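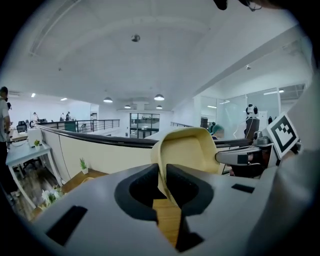
5/4/19

A long day with the grippers, and I'm still cheerful about it, which says something! I'd promised myself I would give the soft fingers a fair try against the stiff Kubiak pair, and after putting it off for most of March I finally sat down with both. The soft ones won me over by lunch. They're so forgiving with anything floppy – you can come in a bit crooked and they sort of fold themselves round the thing, where the Kubiaks want you lined up just so or they nip one corner and let go.

They are slower to open, though, and my wrist knows all about it tonight. The grip weighs 670 grams before you hang anything on it, and I did 2 long sessions (silly of me, I should have stopped for tea in between). The Bakov controller behaved itself all morning and then sulked until I restarted it.

Tomorrow I want to try the thin cloth again, slowly, and write to Mellham to ask what a spare set of pads would cost. Must remember the wrist brace.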